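Grants > Closstead Fund > Reports from our projects

Worku House welcome packs: how we're doing at the halfway mark

Hello again from Mokorgate! I promised the fund a proper update in October, so I've made a big mug of tea and I'm going to tell you how your $3000 has been getting on (very well, mostly, with one headache I'll come to).

The packs are for people moving into the rooms at Worku House, who often turn up with one bag and not a lot in it. When we wrote to you we guessed we'd need 300 packs over the year. We've given out 32 more than we planned for by this point, so I'm keeping a close eye on the stock shelf!

The money so far: $900 has gone on toiletries and cleaning bits, nearly all bought through Roka, the wholesaler out on the ring road. They deliver now, and my back is very grateful. The rest is still in the project account, apart from the van hire in spring that you already know about.

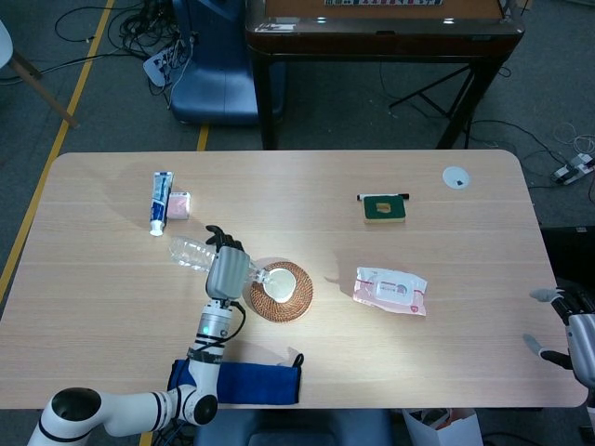
Choosing what goes in has taken far longer than I expected. Everybody has an opinion! We started with just toiletries, and then people who'd moved in told us they wanted to clean the sink before they unpacked anything, so now we think about the room as well as the person. You can get a fair idea from the table: toothpaste at one end, a green and yellow scouring sponge not far off, a marker pen, and that dark blue pouch with the loop on it, which I love. I'd happily put a pouch in every pack if the price comes down a bit. Water is still up for debate (it's heavy, and the taps are fine), but new arrivals do seem to like having a bottle to hand on the first evening.

Now the headache, which is storage. The cupboard under the stairs is full and we've been stacking boxes in the office, where I keep bumping my shins on them. We've asked for the small room next to the laundry and should hear before the winter deliveries start.

Next up is a reprint of the welcome card, with bigger type and the bus times on the back. I'll send you a copy with the final figures.

Filed under: Project updates, Housing, Small grants

Contact the grants team | © Closstead Fund | Back to top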